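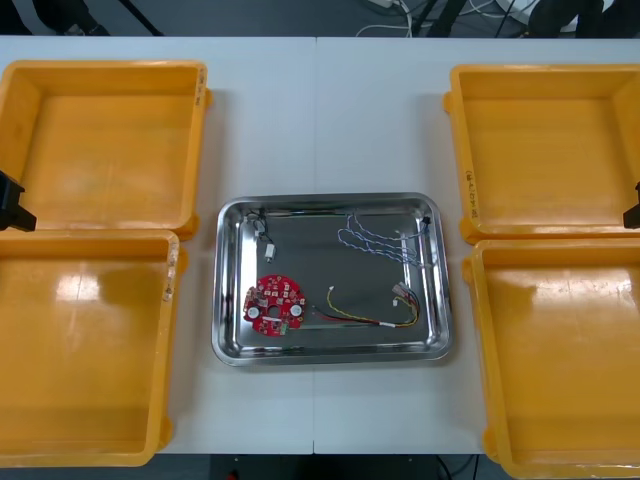 Figure 1. The sorting cell between runs, with the red round board, the leads and the multicolored harness in the steel tray and the four orange-yellow trays empty.

Two Arms, Four Trays: Sorting Scrap Electronics in a Shared Workshop
Student project report, Janstead Workshop bench group

1. What we set out to do

The plan we submitted in the fall promised a cell that would take apart a dead household appliance and file the pieces by type. The plan was written before any of us had tried to pick up a wire with a robot. What we built takes parts that a human has already removed, finds them in a steel tray, and puts them in the correct orange tray most of the time. Our supervisor called this "a healthy narrowing of scope," and we have decided to hear it as praise.

The parts come from the scrap shelf at Janstead, where members leave things they intend to fix.

2. The table

Two white table sections pushed together make up the bench. They leave a seam near the middle, and our first vision script was deeply interested in it. For most of a week it reported the seam as a long, thin cable and asked an arm to go and get it. We masked it out in software after a strip of white tape fooled the script for one afternoon only.

The steel tray in the center is the pick area. The orange-yellow trays are the drop areas, two for each arm. We wrote on the rims in marker so that the humans would stop mixing them up. Some of the writing has smudged, and we now mostly go by position.

Steel was a poor choice. It was free, it is heavy enough to stay put when bumped, and its rim throws bright highlights that look exactly like something worth grasping. We spent more hours on lighting than on motion planning. Anyone repeating this should buy a dull tray.

3. The arms and the code

Both arms are on loan from the workshop and came with grippers already fitted. They sit on opposite sides of the table and share the pick area by taking turns. A small scheduler, which we named Zoron in a moment of excess confidence, hands a token to one arm at a time. Zoron has 2 states and still managed to deadlock during the midterm demo, when each arm politely waited for the other until our time slot ended.

The part finder is called Aksoy. It compares the tray against a background picture, groups whatever is left into blobs, and guesses a class for each blob: board, loose wire or harness. Anything it cannot place goes into the fourth tray, which filled up fastest.

4. Test runs

We did 55 picks over two evenings, using boards, loose leads and harnesses in mixed layouts. An arm got hold of the part it was sent for in 50 of them. The other five were all wires.

Boards were the easy case, once we stopped grabbing them by the components. Aksoy wanted the center of every blob, and on a round board with a hole in the middle that is the one place with nothing to hold. We moved the grasp point to the edge.

Twisted wires were the hard case. A looped bundle has no obvious end, and lifting it by one loop tends to bring along whatever its connector was resting against. Harnesses were worse. A long one with plugs at one end swings when lifted, and on 13 picks it was let go with part of it hanging over the rim of the drop tray. We counted those as picked and will defend this in the oral exam if asked.

5. Cost and borrowed things

The trays and tables belong to the workshop. The lamps were borrowed from the Lamham room upstairs and need to go back by March. We paid for marker pens, tape and one replacement power supply, the old one having been plugged in by a member of this team who prefers to remain plural.

6. Left to do

Teach Aksoy to find connectors, so that a harness can be lifted by its heavy end.
Replace the steel tray or paint the inside matte.
Rewrite the rim labels in ink that survives handling.
Tidy the cables on the floor behind the table before the next safety walk.
Return the lamps.

The scheduler code and the pick log are on the workshop drive in the Janstead folder. The log for the first evening is missing its column headings; they are in the same order as the second.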